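About Us

4 min read

Hi, I'm Adesuwa Lawal, and Rikitz is the little workshop I run out of a converted garage with two workbenches, one very loud heater and more zip ties than any person should own. We build small robot arms and we teach other people to build them too, mostly folks who have never held a soldering iron in their lives (my favorite kind of student!).

It started in April a few years back, when I bought a box of used motors for 50 dollars and decided I'd have an arm working by the weekend. Ha. It took 100 evenings, and the first version could wave and that was pretty much it. I named it Bestus and I still have it on a shelf -- I'm not sentimental about much, but I'm sentimental about Bestus.

The arm we build now is called Sindier. It has a two-finger gripper and a small camera down at the wrist, and the parts list runs to 126 pieces if you count the screws, which I do, because I'm the one who bags them up for class. Groups are kept to 3 people per bench so everybody gets their hands on the thing. You wire it, you calibrate it, you find out you put one joint on backward, and you take it apart again. I've done it more times than my students have.

Once an arm moves the way it should, we give it chores, and my favorite practice pieces are drink coasters. They're flat and light, and getting a finger under an edge is a real pain for a gripper, so you learn a lot fast. I buy them with the silliest prints I can find -- bears, bunnies, a unicorn that says RAINBOW HORSE -- and some get stood up in a teal basket while others lie flat on the table.

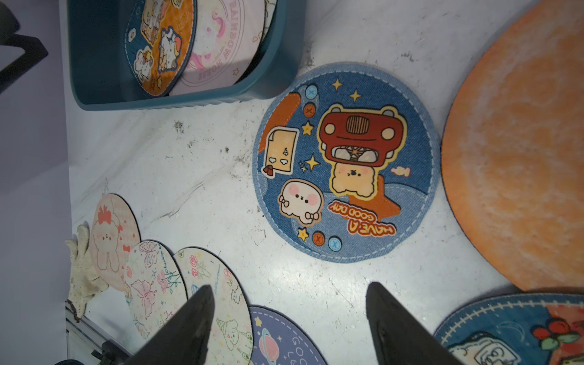 My bench tops get scuffed up pretty quickly with all this going on, and I gave up on keeping them pretty a long time ago. I'd much rather see people try things! If you want to drop in, the shop is in the alley behind Vukčević, the hardware store, and the side door is the one with the bell. Bring a sweater in winter, and bring your own project too if you've got one half finished at home. There's usually a spare corner of bench, and I love poking at other people's wiring.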